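Re: [grasping-list] empty-view segments and the stop signal
From: Umesh Rajput
Date: 9 February 2024

On the Watthorpe thread, Mateos wrote:
> I still don't see why you keep the segments where the gripper has
> nothing in it. We drop ours before training. They make the set
> bigger and as far as I can tell they teach the policy to dither.
> Did you ever compare, or is it a habit by now?

Hi Mateos, and hello to everyone who has been so patient with this thread,

It was a habit for a long while, I'll admit, and your question gave me the push to go and do the comparison properly (thank you for that, even if it ate most of my evenings!). So we took the Hitgate set, which has 348 hand-held demonstrations, and trained twice. One run saw everything. The other saw the same demonstrations with every open-jaw stretch trimmed away before the first approach and after the last release. Same network, same number of steps, 3 seeds each.

On the tabletop tasks the full set finished 293 trials and the trimmed set finished 201, out of the same number attempted. I was expecting a gap, but I thought it would go away once we fixed the seeds, and it didn't. Most of the trimmed policy's failures came after the release, when it would close on bare table and then wander off looking for more work. I suspect your dithering and my wandering are cousins.

The views I mean are like these two, jaws wide apart over the wood, with the translucent plastic off at the upper right:

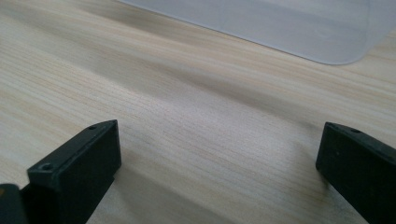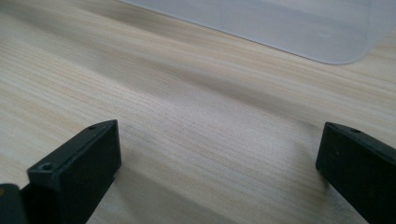
Page last changed: July, with the archive move to Irkmont

To a person they are very nearly the same view, and my first thought was to throw out one of every such pair. I tried that too, on a single seed, so please don't quote me on it, but thinning them by similarity did less harm than trimming them outright. The grain and the soft shadows on the tabletop shift a little from one view to the next, and I have a hunch that the policy uses that variety to learn that shadows aren't something to grab. I can't prove it yet. If anybody has a nice way to test it without collecting a whole new set, I would love to hear it.

One more thing for Mateos: when you drop your segments, do you cut by jaw width alone? We found ours was also cutting the start of slow approaches, and that may explain part of the difference between us. I'm happy to share the trimming script if you'd like to run it on your side.

Warmly, and sorry for the length as always,
Umesh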